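Thread on underpainting, from my notes on the Whitfield rooms at the Eltstead museum. I went in July.

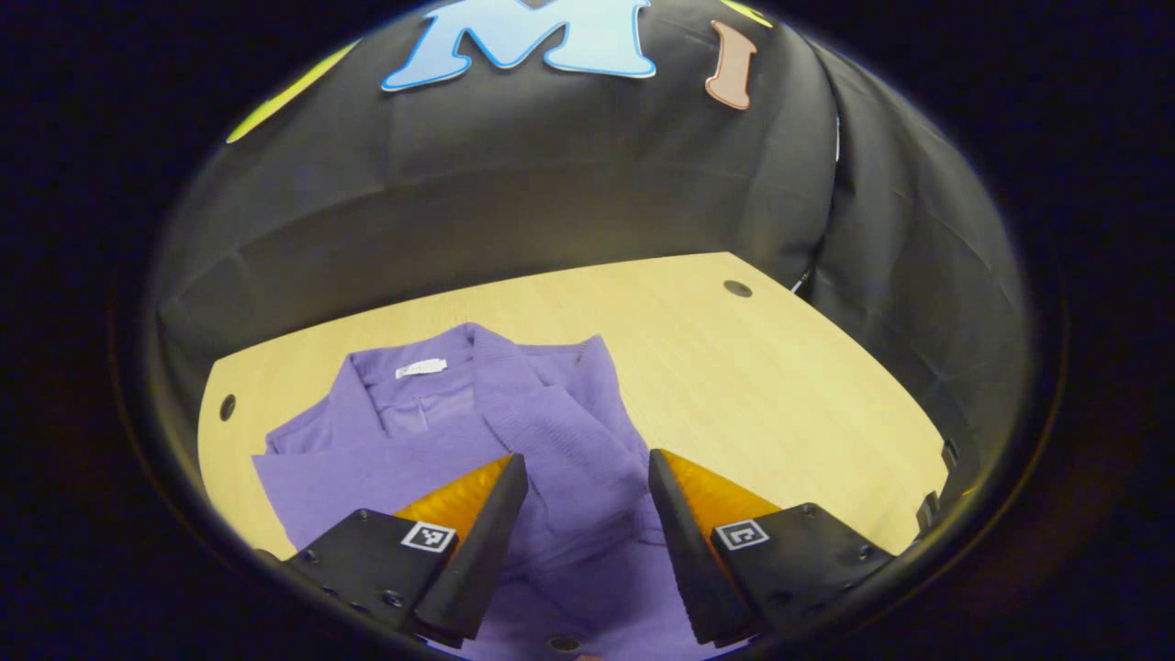 Hugo Besson replied that underpainting is a studio habit and has no place in a talk on art history. I disagree. How a picture was built up tells you when and where the painter trained.

Many older painters in oil began with a layer in one color, often brown or gray. Light and dark were settled first. Color went on top in thin coats called glazes.

Room 7 has a portrait left at that first stage. The face is nearly done and the hands are still brown. The catalog number is 608 if you want to look it up.

In the 1800s more painters moved to pale grounds and put color down directly. Paint in tubes made that easier, especially outdoors.

Number 673 is a small river view done this way. Bare ground shows between the strokes along the bank.

Hugo also asked about varnish. Old varnish turns yellow, so a blue sky can look green. Check the wall label for a cleaning date before you judge the color.

Next thread will be on frames.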